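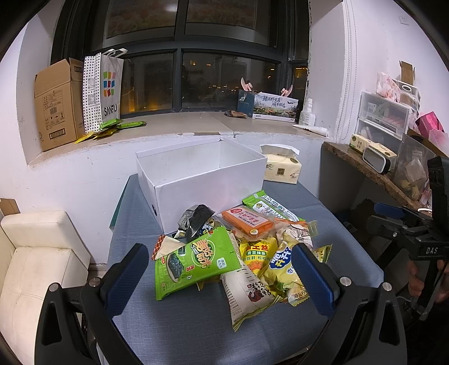 Seon-mi Woo asked, before the meeting had been called to order, whether the people on the packing benches would still be employed in November. The question was put plainly and I recorded it as the first item, although it did not appear on the agenda.

Home | The Floor Diary | Notices | Archive | Contact

Filed under: Workplace and Automation

Sep 3, 2024

The meeting on the mixed-snack line was held in the upper room at Hodbridge. Mr. Caruso took the chair. I attended as recording supervisor, and I enter the following in this diary in accordance with the practice agreed with staff in the spring, under which the supervisor's notes on the change of equipment are open to everyone on the site.

Mr. Caruso replied to Ms. Woo that no position would be removed this year. He stated that the company had given this undertaking in writing to the Lemby depot and would give it in the same words to Hodbridge. Ms. Woo asked that the letter be posted beside the time clock. This was agreed. She then asked what would be said about the following year, and Mr. Caruso answered that he was not in a position to speak to it. I have recorded both answers.

The Skundia cell is to take over the filling of the standard assortment boxes. Mixed orders, in which bags, pouches, stick packs and small sachets go into one carton, will continue to be packed by hand. The reason given is that soft packages of differing size remain difficult for the cell to pick up cleanly. Foil slides, and clear wrappers are poorly read by the sensors. Mr. Montes, who spent 2 weeks at Lemby during the installation there, reported that the cell did well with cartons and stiff pouches and that small sachets were the chief cause of stoppages. He added that each stoppage was cleared by a person, and that this person had been given no title and no time allowance for the task.

This point occupied the greater part of the meeting. Under the present system a packer is measured on boxes completed per shift. A packer who leaves the bench to clear the cell completes fewer boxes, and at Lemby the difference appeared on the weekly sheet as a fall in individual output. Mr. Jatoi considered this unjust and said so with some force. He proposed that attendance at the cell be entered as a separate duty, with its own line on the sheet. Mr. Caruso accepted the proposal in principle and undertook to bring a form of words to the next meeting. I would have preferred a date.

Training was discussed next. Šindelář, the firm supplying the controls, has offered 3 places on its operators' course. There are 11 packers on the line. Mr. Dvořáček inquired how the places would be assigned, and it was decided that they would be offered by length of service, with those declining to be asked again when further places are available. Ms. Woo observed that the longest-serving packers are also the fastest hands on the mixed orders, and that sending them away together would leave the benches short. The course dates will therefore be staggered.

I wish to enter one observation of my own. Packing a mixed carton is a matter of judgment, and our written instructions have never said much about it. The flat bags go in first, the stick packs along the side, and the sachets wherever a gap is left. Mr. Dvořáček showed me this in my first week here, and I have not seen it on paper since. When the standard boxes go to the cell, the hand benches will be left with only the awkward orders. The present target was set on a mixture of easy and difficult work. I raised this under other business and asked that the target be reviewed before the change takes effect. It was noted without discussion. I shall raise it again.

The meeting closed after Mr. Jatoi's request that the aisle behind bench 8 be kept clear of pallets during the installation. I walked down with him afterward and had the pallets moved.

Still to do: obtain the letter from Mr. Caruso; ask Lemby for its stoppage log; draft the notice on course places and have Ms. Woo read it before it is posted.

Comments (2) | Shares (3)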